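プラスチックカップの水切りと収納:ワイヤー製カップラックの使い方

最終更新:9月

対象は、持ち手のない軽量のプラスチックカップを日常的に使う台所、休憩室、作業室である。ガラス製、陶器製のカップは重量と重心が異なるため、本手順の数値をそのまま適用しないこと。

1. 用意するもの

・ペグ式のワイヤーカップラック
・縁のある長方形のトレー
・吸水用の布(濃色、毛羽の出にくいもの)
・中性洗剤、柔らかいスポンジ
・柄の長いボトルブラシ
・小さいボウル 2個

ラックはペグの先端が丸められているか、樹脂コーティングで覆われているものを選ぶ。切断面がそのまま残っているものは、カップの内底に輪状の傷をつける。筆者の手元ではTimettiの白いラックを使っているが、ペグの高さが110 mm前後あれば他社品でも支障はない。カップの深さよりペグが短いと、縁がラックの下枠に接触して通気が悪くなる。購入前に、カップの内寸の深さを定規で測っておく。

2. 設置場所を決める

ラックは作業台の手前側の隅に置く。奥に置くと、取り出すたびに腕が他の道具の上を通過し、袖で倒す事故が増える。利き手と反対側の隅が扱いやすい。

まな板、ナイフ、レモンやライムなど切る作業に使うものは、ラックから離してまとめる。柑橘の果汁が飛ぶと、淡色のカップでは跡が目立たないまま乾き、後でべたつきとして現れる。

トレーはラックと切る作業の場所との中間に置き、洗う前のカップの一時置きに使う。乾いたカップをトレーに戻してはならない。未洗浄と洗浄済みの区別がなくなる。

3. 洗浄

3-1. 残った飲み物を捨て、ぬるま湯で一度すすぐ。
3-2. スポンジに中性洗剤を含ませ、口縁、内側、外側、底の順に洗う。メラミンスポンジや研磨剤入りのクレンザーは使わない。細かい傷に茶渋が入り、以後の洗浄では落ちなくなる。
3-3. 内底の角はボトルブラシで洗う。
3-4. 流水ですすぐ。指で口縁をなぞり、滑る感触が残る場合はもう一度すすぐ。

着色が取れない場合は酸素系漂白剤を使う。希釈率と浸漬時間は製品の表示に従う。塩素系はカップの色を抜くことがあるため、色付きのカップには用いない。

4. ラックへの掛け方

4-1. カップを軽く振って水を切る。
4-2. 口を下に向け、ペグにかぶせる。斜めのペグでは、カップの自重で止まる位置まで下ろし、押し込まない。
4-3. 奥のペグから埋める。手前から埋めると、奥に掛けるときに袖が手前のカップに触れる。
4-4. 隣のカップと側面が触れている場合は、ペグの上で少し回すか、一つ外側のペグに移す。接触面は最後まで乾かない。 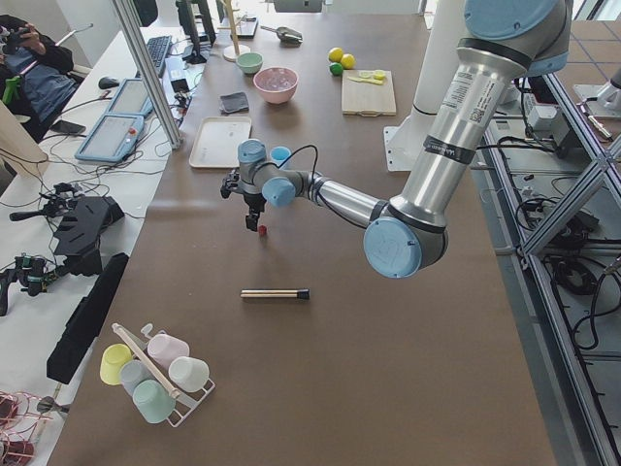 掛け終わったら、ラックの上端をつまんで軽く揺すり、がたつきを確認する。がたつく場合は脚の一本が浮いている。天板の継ぎ目や布の端に脚が乗っていないかを先に調べ、それでも直らなければ脚を手で曲げて調整する。工具で一度に曲げると溶接部が外れる。

5. 乾燥

室温で自然乾燥させる。換気扇を回した室内で、朝の洗浄分は昼過ぎにはほぼ乾く。湿度の高い日はこの限りではない。急ぐ場合は布で外側だけを拭き、内側は空気に任せる。内側まで拭くと繊維が付着し、次に水を注いだときに浮く。

使い終えた布は広げて干し、乾いてから畳んでトレーの奥に置く。湿ったまま畳まない。布をラックの下に敷く方法も見かけるが、ワイヤーの脚と湿った布の接点から錆が出るので勧めない。水滴が気になる場合は、布の代わりに浅い受け皿を敷き、使用のたびに水を捨てる。

6. マグツリーとの使い分け

木製のマグツリーは持ち手のあるマグ専用とする。持ち手のないカップを枝にかぶせることもできるが、口が傾いて水が一方に溜まり、木部が水を吸う。木部に黒ずみが出たら、目の細かい紙やすりで表面を落とし、完全に乾かしてから食品に使える油を薄く塗る。

マグツリーは台の奥でよい。ラックほど頻繁に出し入れしないためである。

7. 小物の扱い

ボウルは伏せて乾かし、乾いたら上向きに戻す。伏せたまま長く置くと内側に湿気がこもる。金属のスコップは水気を拭き取ってから置く。水滴を残すと天板に輪染みができる。

マドラーや調理用の棒は、ラックを置き場所にしない。カップを一つ取る動作で滑り落ちることがある。専用の筒か引き出しに入れる。

8. 点検と手入れ

週に一度、火曜日など曜日を決めてラックを空にし、次を確認する。

・ペグ先端のコーティングの剥がれ
・溶接部の錆
・脚の裏の水垢

水垢はクエン酸水を含ませた布で拭き、その後水拭きする。コーティングの剥がれが先端に及んだペグは使用を中止する。補修用キャップはBatelskaから出ており、品番は815である。差し込むだけで固定できるが、ペグの線径が合わないと抜けるので、径を測ってから注文する。

9. よくある不具合

カップが乾かない:ペグが短いか、カップ同士が接触している。4-4を参照。

カップが抜けにくい:濡れたカップを押し込んだことによる密着。真上に引かず、回しながら抜く。

臭いが残る:洗剤ではなく布に原因があることが多い。布を交換し、カップを洗い直す。

ラックが倒れる:片側だけにカップが掛かっている。数が少ないときは左右に振り分ける。

補足:3-3のボトルブラシについてはGeum-ok Takさんから、柄を途中で曲げられるものの方が内底の角に届きやすいとの指摘を受けた。手元のMustis製で試したところ、深いカップでは差が出た。浅いものでは通常のブラシで足りる。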